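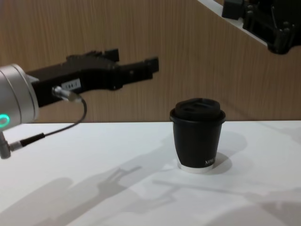
Takeaway cup, black, with lid fitted.

Services > Food and Drink > Counter Notices

Jul 27, 2020
By Zukel Site Services

Takeaway cups and lids at the Eltirau counter

The Castaño counter on the ground floor of Eltirau is serving all hot drinks in takeaway cups until further notice. China mugs have been withdrawn from the shelf and are in storage. The following covers fit, handling and disposal, and replaces the note on cups that went out in April.

Lids

Every hot drink is handed over with the lid on. The lid is black plastic with a raised rim, a recessed top, an oval sip opening and a small vent hole. The vent lets air in as the drink is poured out through the sip opening. If it is covered by a finger or a sticker, flow becomes uneven and the drink tends to come out in surges. Order stickers now go on the side of the cup.

A lid is seated when the rim is level all the way around. Press with two fingers on opposite sides of the rim, then turn the cup a quarter turn and press again. Do not press on the recessed center. Most of the leaks reported to the counter came from lids that had been taken off to add sugar and put back on one side only. Ask for sugar before the lid goes on, or refit the lid with the cup standing on a flat surface.

Keep the sip opening away from any seam in the cup wall. Drips down the outside nearly always follow the seam.

The old lids from the previous supplier do not fit. They have a slightly narrower rim and will sit on the cup without gripping it. Any still in kitchen drawers should be thrown out. We removed 232 from the upper floor kitchens during the last check, and there are probably more behind the tea boxes.

Fill level

Counter staff fill to 19 mm below the rim. Several people have asked why the cups are no longer filled to the top. The gap keeps liquid off the underside of the lid when the cup is carried up the stairs. Drinks with foam are measured to the top of the foam, so they contain less liquid than a black coffee in the same cup.

Where cups may be placed

A lidded cup is allowed on desks, meeting room tables and workroom tables. Put it down away from the edge and clear of cable runs. An open cup is allowed in the kitchens and the seating area only. The same applies to water and cold drinks.

White tabletops mark easily under coffee. Wipe a ring with a damp cloth the same day. Once it has dried in, use the mild cleaner kept under the kitchen sinks; the cream cleaner leaves a dull patch and has been taken off the order list.

Label your cup if you plan to leave it. The cups all look alike from across a table, and those found unlabeled at the end of the day are emptied and discarded on the evening round.

Disposal

Bivlow collects cups and lids as separate streams. The order is as follows.

1. Empty any remaining liquid into the kitchen sink or the liquids bucket beside the bins.
2. Remove the lid and put it in the lid bin.
3. Stack the cup, open end up, in the cup tube.

Stirrers and sugar packets go in general waste. Bivlow rejected two bags last month for liquid content and charged us for both. Rinsing is not required.

The tubes are emptied each evening. If one is full before then, use the tube on the next floor and do not stack cups on top of the bin housing.

Stock

Cups are supplied to the counter in cartons, with lids packed separately in sleeves of 100. Teams running a meeting can collect up to one sleeve of lids and the same number of cups from the counter store against a cost code. Return unopened sleeves only. Opened sleeves cannot be taken back into stock under the current hygiene rules, and will be charged in full.

Your own cup

Personal cups are not being filled at present. The counter will pour into a takeaway cup and you may decant the drink yourself at your desk or in the kitchen. The discount for bringing your own cup is suspended for the same period. Balances on the Castaño stamp card carry over, and cards expiring this month have been extended to the end of the year.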